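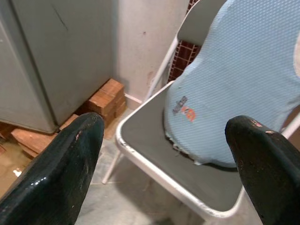
접이식 의자, 흰색 테두리에 진회색 좌판

2022년 1월 22일

'하루에 나쁜 아이디어 하나씩 적기'를 시작한 지 오늘로 157일째예요! 주말이라 시간도 있겠다, 그동안 해 본 걸 타래로 풀어 볼게요. 좀 길어요.

시작은 작년에 들은 Shagufta Rana 님 온라인 워크숍이었어요. Cunden에서 연 글쓰기 수업이었는데, 첫 시간 과제가 "절대 채택되지 않을 제안을 써 오세요"였거든요. 읽자마자 웃었고, 막상 쓰려니까 손이 안 움직이더라고요.

저는 원래 회의에서 말을 아끼는 편이에요. 머릿속에서 세 번쯤 검열하고 나면 이미 다음 안건으로 넘어가 있어요. 그런데 일부러 나쁜 걸 쓰라고 하니까 검열할 게 없는 거예요. 와, 이렇게 가벼울 수가.

규칙은 별거 없습니다. 타이머 여덟 분. 주제는 그날 일하다 막힌 것 하나. 450자 넘기지 않기. 다음 날까지 다시 읽지 않기. (마지막 걸 제일 자주 어겨요...)

글자 수 제한은 제가 나중에 넣었어요. 처음엔 제한 없이 썼는데 자꾸 변명이 붙더라고요. "물론 예산 문제가 있겠지만", "현실성은 없지만" 이런 거요. 450자로 막아 놓으니 변명부터 빠졌어요. 신기하죠!

노트는 Villalobos 줄노트 씁니다. 종이가 얇아서 뒷면이 비치는데 저는 그게 좋아요. 어제 쓴 이상한 소리가 오늘 쓰는 이상한 소리 뒤로 흐릿하게 보이니까요. 앱도 써 봤는데 지우기가 너무 쉬워서 한 주 만에 접었어요. 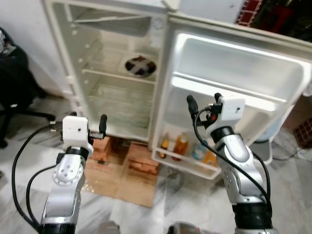
Surkari 콘텐츠기획팀

이어서, 실제로 적었던 것들 몇 개 공개합니다. 부끄럽지만 고르는 내내 재밌었어요.

12일째: "안내 메일을 전부 의문문으로 쓴다." 당연히 안 되죠. 근데 제목만 의문문으로 바꿔 보자는 얘기로 번져서 팀에서 한 번 시험해 봤어요. 답장이 늘었는지는 아직 모르겠고, 쓰는 사람들이 즐거워한 건 확실합니다.

31일째: "신입 교육 자료를 퇴사자가 쓴다." 이건 적어 놓고 한참 들여다봤어요. 퇴사자한테 부탁할 수는 없지만, 팀을 옮기는 동료한테 '처음 왔을 때 몰라서 답답했던 것'을 한 쪽만 써 달라고 할 수는 있잖아요. 지금 그 한 쪽짜리가 네 장 모였어요. 저도 배운 게 많아요.

58일째: "회의를 서서, 눈 감고 한다." 이건 그냥 나쁜 아이디어예요. 건질 것 없음. 그래도 쓰면서 혼자 한참 웃었으니 됐습니다.

90일쯤엔 슬럼프가 왔어요. 뭘 써도 재탕 같고, 심지어 나쁜 아이디어인데 잘 쓰려고 애쓰고 있더라고요. 나쁜 걸 잘 쓰려는 마음이라니 이게 무슨 일인가 싶었죠.

그때 Rana 님께 메일을 드렸더니 답이 딱 두 줄이었어요. "주제를 남에게 받으세요. 자기 문제만 풀면 금방 지겨워져요."

그래서 옆자리 재무 담당 동료한테 주제를 하나 달라고 했어요. "영수증 제출이 늘 늦는다"가 왔고요. 저는 재무를 하나도 모르니까 정말 마음껏 틀릴 수 있었어요. '영수증에 이름을 지어 준다', '늦게 낸 사람이 다음 달 마감 안내문을 쓴다' 같은 걸 줄줄 적었습니다.

근데 두 번째 걸 보고 동료가 눈을 반짝이는 거예요! 벌은 빼고, 마감 안내문을 매달 다른 팀이 돌아가며 써 보기로 했대요. 첫 안내문은 개발팀이 썼는데 에러 메시지 형식이었어요. 저 그거 아직도 저장해 놨어요.

이 일 이후로 주제 교환이 제일 좋아하는 요일 행사가 됐습니다. 번역하는 친구, 학교에서 급식 식단 짜는 사촌, 배관 일 하시는 이모부한테까지 받아 봤어요. 특히 이모부 주제가 어려웠어요. "설명서를 안 읽는 손님한테 밸브 위치 기억시키기." 일주일 내내 붙잡고 있었네요.

창의적인 사람 얘기가 나오면 꼭 "저는 그림을 못 그려서요" 하시는 분들이 있는데요, 이모부가 그러셨거든요. 그런데 좁은 데서 공구 순서 바꿔 가며 일하시는 얘기를 들으면 매번 감탄해요. 제가 기획안 쓸 때 하는 고민이랑 참 닮았어요.

157일 동안 적은 걸 다 모으면 하루에 여러 개 쓴 날까지 쳐서 1000개가 넘어요. 세어 보고 저도 놀랐어요. 회사에서 실제로 써 본 건 열 손가락 안에 들어갑니다. 그 정도면 저는 아주 만족해요.

하다가 빼먹은 날이요? 있어요. 감기 걸렸을 때랑 이사한 주. 빼먹은 날은 그냥 비워 두고 날짜만 적었어요. 나중에 몰아서 채우면 숙제가 되더라고요.

해 보실 분께 작은 팁. 첫 주에는 남한테 보여 주지 마세요. 둘째 주부터는 딱 한 사람한테만 보여 주세요. 저는 Arnthorpe 독서 모임에서 만난 친구랑 주고받는데, 서로 평가는 안 하고 제일 나쁜 것 하나에 별표만 쳐 줍니다. 별표 받으면 기분이 엄청 좋아요!

타이머는 휴대폰 말고 주방용 추천해요. 휴대폰으로 하면 알림 보다가 끝나요. (경험담)

질문 주신 분 계셔서 덧붙여요. "업무 시간에 하나요?" 저는 점심 먹고 자리에 앉자마자 해요. 제일 졸릴 때라 검열도 같이 졸고 있어요. 아침에 하시는 분들은 어떤지 궁금하네요.

또 하나. "손글씨가 엉망인데 괜찮나요?" 제 노트는 저도 못 읽는 쪽이 꽤 있어요. 한번은 '고객 여정'을 '고객 여권'으로 잘못 읽었는데, 그걸로 다음 날 주제를 삼았어요. 고객 여권, 도장 찍는 칸까지 그렸답니다.

7월에 Cunden에서 후속 워크숍이 열린다고 해서 저는 벌써 달력에 적어 놨어요. 이번엔 둘씩 짝지어 쓰는 과정이래요.

그럼 오늘 주제는 여러분한테 받을게요. 요즘 일하다 막힌 것 하나만 답글로 남겨 주세요. 저녁에 타이머 맞추고 제일 나쁜 답을 정성껏 써 드리겠습니다!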